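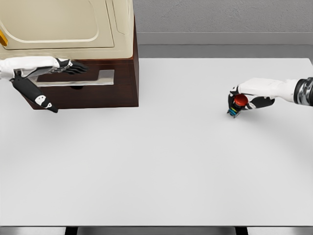 Drawer task in simulation: left hand at the handle, right hand holding the red-topped object.

Recording two-handed drawer examples
By Clem Cosgrove, Sun 21 January

1. Load the Ashby tabletop and reset both arms.
2. Pick up the object with the right hand before you start on the drawer.
3. Bring the left hand to the handle with the fingers open. Pause, then close and pull.
4. Place the object inside and let go.
5. Save the run. Delete it if the object was dropped.

Record 12 runs, then move the start position and record 12 more. Keep slow runs if they finish.

Contact: Hulley help desk | © Hulley | Back to top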